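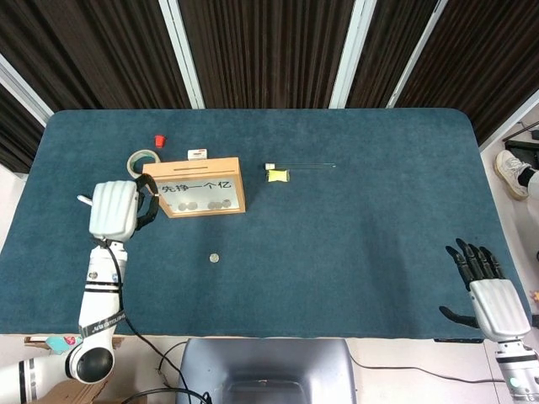 Coin box station, left hand on the box, right hand open. Felt table, bay 2.

Shares 6 | Comments 2

March, Monday. Notebook of the evaluation bench, entry by Lanying Xiao.

Subject: Prover two-hand manipulation kit, supplied for review by Kesik. Second week of the loan period.

Purpose of the session. The supplier's sheet states that the kit can be put to work on small-object tasks by an operator with one day of training. The bench was asked to form its own view before the loan ends. The coin task was chosen as the principal test of the week. It calls for one hand to steady a light object while the other picks up a thin, flat one and places it in a narrow opening, and it exposes weakness in grip, in calibration and in the teaching software at the same time.

Setup. The box is the wooden one with the slot in the top and the window in the front panel, labeled 先挣一个亿 ("first earn a hundred million"). It was placed toward the far left of the table with the window facing the robot. One coin is laid in the open area in front of the box at the start of each run. Coins already deposited are left inside and are not removed between runs unless they obstruct the slot. The masking tape, the rod and the small yellow piece were left at the back of the table for the clutter condition, in accordance with the plan agreed last week.

The felt was retained. The supplier recommends a hard, matte surface for flat objects, and the point was discussed at some length. The bench's position is that customers will use whatever table they have. Felt also offers the fingertip a little give when it presses beside a coin, and the first trials suggested that this helps more than it hurts. A comparison on the hard board is still owed.

Calibration. Completed at 9:15 using the supplied routine. The routine ran to the end on the second attempt. On the first attempt it halted at the wrist stage of the right arm and displayed a message that does not appear in the manual. The text of the message has been copied into the fault log. Kesik's support desk replied before noon and advised a restart of the controller, which had by then been done. The reply was courteous but did not explain the message.

Runs. The morning block consisted of 60 runs under the plain condition. The afternoon block, with clutter, was stopped early for the reason given below. A run is scored as complete only if the coin passes fully through the slot and the steadying hand has been withdrawn without shifting the box. Runs in which the coin entered and the box moved are scored separately as partial. The supplier's own demonstration counts these as complete. The difference in scoring should be stated clearly in the report, so that the two sets of results are not read side by side.

Observations on the left hand. The steadying grip is the strongest part of the product. The fingers curl against the side of the box and hold position with very little drift. Pressure can be set in the software in six steps. Step two was sufficient for this box. At step four the box began to creep to the right before the other hand had done anything, and the block was returned to step two for the remainder of the day. The manual recommends step four as a starting value for "light household items." This recommendation should be queried.

Observations on the right hand. Picking a coin from a flat surface remains difficult. The approach taught by the supplier is to open the hand above the table, lower the thumb first, and draw the coin toward the fingers. When the coin is well placed the motion is clean and rather quick. When the coin lies too near the box, the fingers have no room to come down behind it and the hand retries until the time limit is reached. The retry behavior cannot be switched off from the operator's screen. It can be switched off in the configuration file, but an operator with one day of training would not be expected to find it.

Insertion. Most failures in the plain condition occurred at the slot and not at the pickup. The coin reaches the box at a slight angle and catches on the near edge of the opening. A small rotation of the wrist corrects this. Ruggiero taught the correction by hand after the first 20 minutes of the block, and the change was immediate. Results before and after the correction have been kept apart in the sheet. The bench has not yet decided which set represents the product as delivered. My own view is that it is the earlier set, with the later one reported as what a patient user may reach.

Clutter condition. Stopped at run 6. The right arm took a wide path around the rod on each approach and lengthened the run considerably, although the rod was well clear of the direct path. Gemer believes that the planner treats long thin objects as larger than they are. I would prefer to see the condition repeated with the rod turned end-on before anything of the kind is written down. The rod is to be kept in the same place until that has been done. Please do not tidy the table.

Teaching software. The recording screen is clear, and the labels are in ordinary words. A motion may be recorded, trimmed and replayed without leaving the page. Two faults were noted. The trim markers jump to the start of the recording if the window is resized. A saved motion that is given the name of an existing motion replaces the old one without a warning, and the bench lost one of Ruggiero's recordings in this way. It has been taught again, and all names now carry the initials of the person who made them.

Noise and heat. Nothing to report. The covers on the backs of the hands remained comfortable to the touch at the end of the morning block. Sound was not measured and will be measured when the meter is returned.

Cables. The run along the left arm is tidy at the wrist and less so lower down. The strap near the elbow holds it well enough for bench work. For a customer installation a fixed guide would be expected, and the question of whether one is offered has been put to Kesik. The offer document lists 74 items under accessories and spare parts, and I was not able to identify a cable guide among them.

Service terms. Read over lunch with Gemer. The standard plan covers replacement of the fingertips and remote support on working days. It does not cover recalibration on site, which is charged as a visit. Given this morning's experience with the wrist stage, the bench should ask how often visits have been needed by other users and whether the first may be included in the price. The renewal clause is automatic and has a short notice period. Purchasing should be told of this in writing.

Provisional view. The kit is well made and the hands are better than those on the previous unit reviewed. The training claim is not yet supported. An operator following only the manual would have begun with the wrong pressure, would not have known of the wrist correction, and would have had no means of stopping the retries. All of these are matters of documentation and could be put right by the supplier without any change to the hardware. I do not recommend a decision before the clutter condition has been repeated.

Open items.
Hard board comparison, plain condition, same coin position. Xiao.
Rod turned end-on, otherwise as before. Gemer.
Query to Kesik on the starting pressure, the wrist message and the cable guide. Xiao, sent in part.
Second operator, manual only, no help from the bench. To be arranged.
Backup of all taught motions to the shared drive before the next update is accepted. Ruggiero.

Added at 5:40. Kesik has offered to send an engineer for the repeat of the clutter condition. The offer was declined for that session and accepted for the one following it. Controller shut down and key returned to the cabinet.

2 comments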